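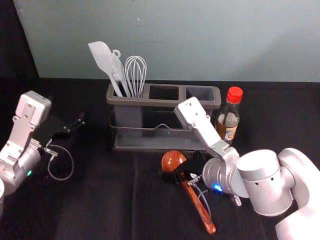
Reading time: 2 min

Notebook entry, November 2024
Prep area automation, Jellcombe kitchen
Entered by Vy Trình. Read and initialed by Tín Lý.

The purpose of this week's work was to establish which parts of the utensil reset may be assigned to the arms and which remain with the kitchen staff. The reset has been part of the closing duties since May and is recorded on the shift sheet as a separate task.

Aurora Figueiredo reviewed the task log with the closing team. The log holds 764 entries. Staff asked that the caddy stay within reach of the person at the counter, and this has been accepted. Bình Trương will revise the shift sheet so that the reset no longer appears under the closer's name. The closer remains responsible for checking that utensils are clean before they are handed over.

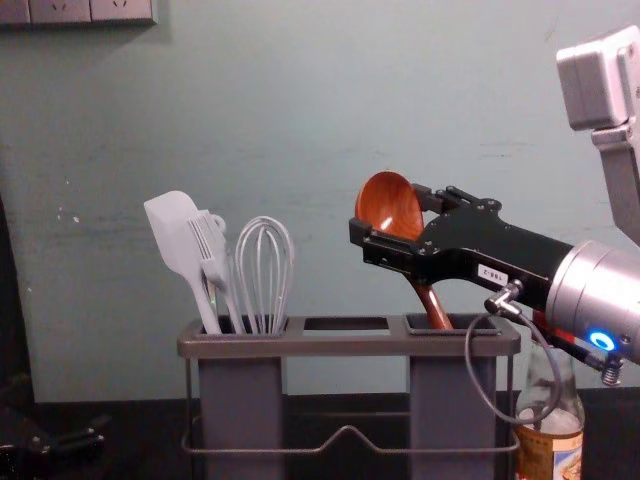

Ladle in the right compartment, held below the bowl. Spatula, slotted turner and whisk in the left.

Points for discussion:

- Long handles. The ladle is to be gripped close to the bowl when it is placed. Lộc Bùi will write this into the procedure.
- Bottles are to stay on the counter during the reset. Staff do not wish to clear it twice.
- Two closers expressed concern that their hours would be reduced. Management at Tendden has confirmed in writing that the time will be moved to stock checks and labeling. A copy is to be posted by the time clock.
- Training. Every closer is to be shown how to pause the arms before the procedure is adopted.

Open: who signs the sheet when a utensil is left out of the caddy. Aurora to raise with the shift leads.

Contact: Tendden Workplace Systems | © 2024 Tendden | Back to top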